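2 min read

Best way to fold bulky soft stuff so it fits a clear bin?

Ronaldo Sebastian
Got 3 clear plastic bins for winter things, lid wont close on any. Do I roll or fold? Table is the only flat spot I have.

Lumbao
roll it. done

Sterkari
Fold. Thirds the long way, then press from the middle out so teh air goes. Bin right next to you on the table, saves walking around with it and losing the fold.
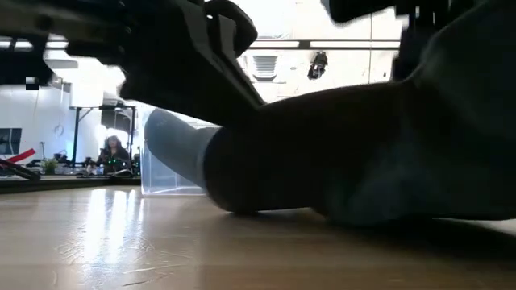
Then slide it in on its side, fold facing down. Thick ones go first, thin stuff in the gaps. Dont force the lid, take one thing out. Mine have been fine since February.

We use cookies to improve your visit. Accept / Manage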